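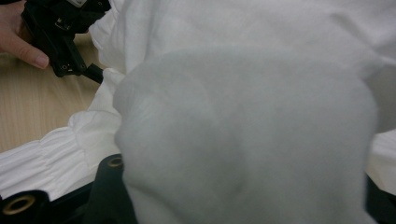 Linen napkins: iron them or give up?

Kitchen & Table > Laundry and Linens
Started by pryor_street_pam

pryor_street_pam
August 30, 2021
I inherited a stack of white linen napkins and a sense of obligation. There are 13 of them, so somebody in the family lost one or had a very unlucky dinner party. They come out of the dryer looking like used tissues. Do I iron them every time, or is there a respectable way out? I own an iron. We are not close.

gravyboat_dan
Stop drying them all the way. Pull them while they're still damp, smooth them flat on the table with your hands, fold, done. Linen is supposed to look a little rumpled. People pay extra for that now.

starch_reality
People pay extra for ripped jeans too, Dan. Iron them damp, wrong side first, hot iron, steam on. Four minutes a napkin tops. If you can't spare that for your grandmother's linen, give it to someone who can.

pryor_street_pam
It was my great-aunt's, and she used paper towels. The linen lived in a drawer.

starch_reality
Then she was saving it from the rest of you.

huvari_hal
I have the Huvari press, the tabletop one that looks like a giant waffle maker. Does a napkin in one go if you fold it in half first. It takes up a whole shelf and my wife refers to it as "the boat." I've used it maybe six times, all of them in December.

moth_and_rust
Hand-smoothing works fine if your table is bare wood with a decent finish. Do NOT do it on an oiled table. I have a set of four with a faint yellow stripe down the middle that will outlive me.

gravyboat_dan
Fair point, mine is sealed. I also put a bath towel down first, which I forgot to mention and which probably matters.

starch_reality
So your no-work method now involves a towel, a table and hovering near the dryer. I'd be finished ironing.

gravyboat_dan
You'd be finished ironing and I'd be sitting down.

lemon_curdle
For what it's worth, here's what I do, after a lot of trial and a fair amount of swearing:

1. Wash warm with half the detergent you think you need. Stiff linen is often just soap.

2. Skip fabric softener. It makes them slide off your lap and they stop absorbing anything, at which point you may as well use a place mat.

3. Clear the table and wipe it down. Crumbs press into damp linen like fossils.

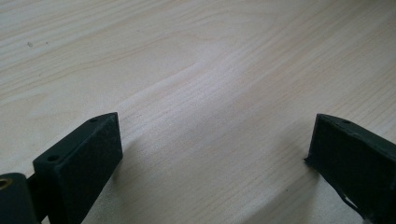 4. Lay the napkin out, pull the corners square and smooth from the center toward the hems.

5. Fold in thirds, then thirds again, and stack them under something heavy overnight. I use the Sekora cookbook, its only remaining job in my house.

Not as crisp as ironing. Crisp enough for anybody I'd feed.

moth_and_rust
Agree on everything except thirds. Quarters. Thirds leave a crease right where people wipe.

starch_reality
I can't believe I'm saying this, but thirds is correct. Quarters is for diners.

huvari_hal
Anyone tried the Drirolum spray? The bottle says it relaxes wrinkles. It did nothing for my napkins but the cat left the room.

lemon_curdle
I tried it. Smells like a hotel hallway. You'll get the same result from water in a spray bottle.

pryor_street_pam
Update: did eight of them lemon_curdle's way and ironed five, then asked my husband which were which. He asked if we had any paper towels.

starch_reality
Were the five better?

pryor_street_pam
They were better. I'm still not doing it again.

gravyboat_dan
I'll take it.

moth_and_rust
Quarters, Pam. Try quarters.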